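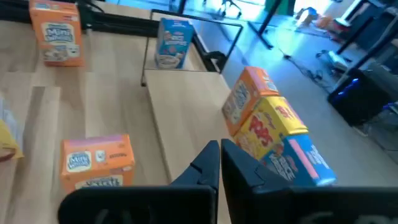

Urkenside Display Table with Metal Rail
Trimonholm Educational and Retail Furnishings
Item number: 2826

The Urkenside table is a work and display surface for sorting, arranging and presenting packaged dry goods. It is supplied to school stores, food pantries, training kitchens and small grocery counters. The top has a light wood finish with a visible grain, and a thin black metal rail guards the edge.

Intended use
The table is suited to boxed goods of the kind found on any breakfast shelf. Cereal boxes may be stood upright in facing rows, set apart in groups by variety, or laid flat while an order is being put together. The pale surface keeps strongly colored packaging easy to tell apart, so that an orange Mini Wheats box and a blue Rice Krispies box can be picked out from across the room.

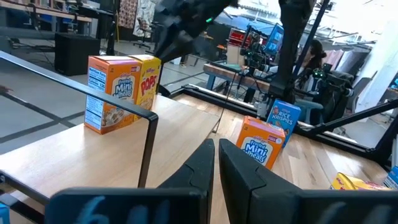 Boxes should be placed with the front panel toward the person using the table. Where the nutrition panel must also be read, as in classroom label exercises, the box may be turned at a slight angle. Tall, narrow cartons are best kept near the rail. Opened cartons should be closed before they are placed on the table.

Ordering information
Table, light wood finish, black rail: 2826
Replacement rail, black: 1048
Surface care kit: 2000

Each table is shipped in 2 cartons, which may arrive separately. Assembly instructions are packed with the rail. The Cumel shelf and the Su step stool are sold separately and are described on their own pages. Sample groceries are not included with any item.

Care and cleaning
Wipe the surface with a soft cloth dampened in mild soap and water, following the direction of the grain. Dry it at once. Do not use scouring pads, bleach or wax polish. Crumbs and cereal dust should be brushed from the base of the rail before wiping. Check the rail fittings at the start of each term or season and tighten them by hand.

Returns
Unassembled tables may be returned in their original cartons. Tables that have been assembled are accepted only where a part is faulty. Institutions ordering for the start of the school year are asked to submit purchase orders before the end of August.

Page last revised November 24, 2019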